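Section 2: Placing the Nokumora folding table

2.1 Before you start
Clear a level area on a hard floor. On carpet, fit the Flirar foot pads first (sold separately). The legs must be locked before the top carries any load. Rated load is 58 kg, spread evenly.

CAUTION: Keep fingers away from the leg hinges while the legs are moving.

2.2 Moving the table
1. Remove everything from the top, including cloths and cable trays.
2. Hold the top by its edge. Do not lift by the legs or the cross brace.
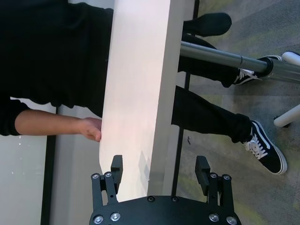

3. Carry the table to its position. Do not drag it. Dragging bends the foot sleeves and voids the Pascual warranty.
4. Set all feet down together.
5. Leave 640 mm clear on any side where a chair will be used.

2.3 Checking for level
1. Place a spirit level along the long side, then along the short side.
2. Turn the adjuster on the low leg counterclockwise until the bubble is centered. One full turn raises the leg 2 mm.
3. Press lightly on each corner. If the top rocks, repeat step 2.

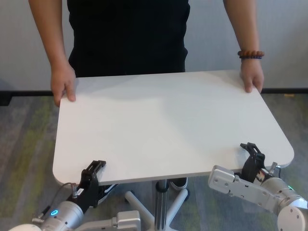
Figure 2-2. Hands at the far side of the tabletop.

Note: Recheck the level after the first week of use and whenever the table is moved.

2.4 Cleaning
1. Wipe the top with a damp cloth and mild soap. Do not use acetone or scouring powder.
2. Dry the surface, including the underside of the rim.
3. For ink marks, use Retard surface cleaner diluted to 10 ml in 1000 ml of water. Test on the underside first.

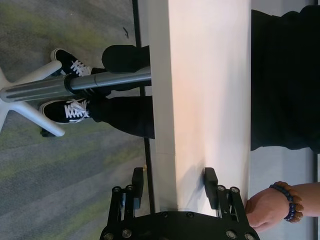

2.5 Storage
Fold the legs in the order marked on the brace. Store the table flat, in a dry room, with nothing stacked on it.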